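Search this site
Enter keyword
Home News Research Training Facilities Contact

Saturday, January 12, 2019

Wenach centre opens second phase of robot teaching programme

The Wenach Centre for Applied Automation has begun the second phase of its programme on teaching robots household tasks by remote control. The work is carried out with Meltance, which supplies the control stations, and is supported by the Mertens Fund. It will continue until the end of March.

In the first phase, operators recorded 1595 complete attempts at simple jobs such as folding towels, closing drawers and moving cups from a tray to a shelf. The second phase deals with tasks in which a soft object has to be placed on a small fixed point. The centre regards these as considerably harder, as cloth changes shape each time it is picked up and the robot cannot rely on finding an edge or a loop in the same position twice.

The principal task for this term is the hanging of cloths and small bags on a row of hooks. An operator seated at the control station moves two handheld arms, and the two arms of the robot follow. Each attempt is stored with the camera views and the position of every joint, and the recordings are later used to train the robot to carry out the task without an operator. A member of staff remains beside the robot during all sessions.

The hooks are mounted on a white board. Operators are asked to bring the cloth up close to the board before attempting to place it, and to keep the second gripper near enough to help if the cloth slips or folds over on itself.

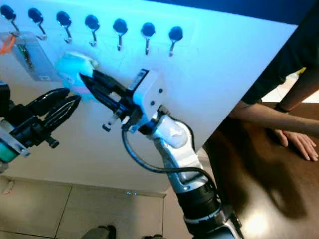 Training of operators

The centre has trained 13 operators for the new phase. Each completes a course of five half-days, beginning with guided practice, in which the trainee holds the robot's arm and moves it through the task by hand. Remote control is introduced on the third half-day. Trainees who have had no previous contact with robots are accepted on the same terms as engineering students, and the centre reports little difference between the two groups by the end of the course.

Operators work in sessions of 40 minutes, followed by a break. This limit was introduced after the first phase, when a review of the recordings showed that movements became hurried towards the end of longer sessions. Attempts in which the cloth is dropped are kept and marked as such. They will be used separately, to study whether the robot can learn to recognise that an attempt has failed and begin again.

First results

A set of 172 attempts at the hook task was completed before the winter break and has been passed to the software group at Podach for checking. The group has asked for more variety in the starting position of the cloth and for slower movement in the last part of each attempt, when the gripper is nearest to the hook. Both changes have been written into the instructions for operators.

Meltance has also altered the handheld controls in response to comments from operators. The trigger that closes the gripper now needs less force, and the operator can pause the recording without letting go of either arm.

The centre intends to make the recordings from both phases available to partner institutions once checking is complete. Requests for access should be made in writing to the programme office in Wenach and should state the purpose for which the recordings are needed. Applications for the next operator course will be accepted from the beginning of March, and places will be allotted in order of receipt.

Back to News Previous item Next item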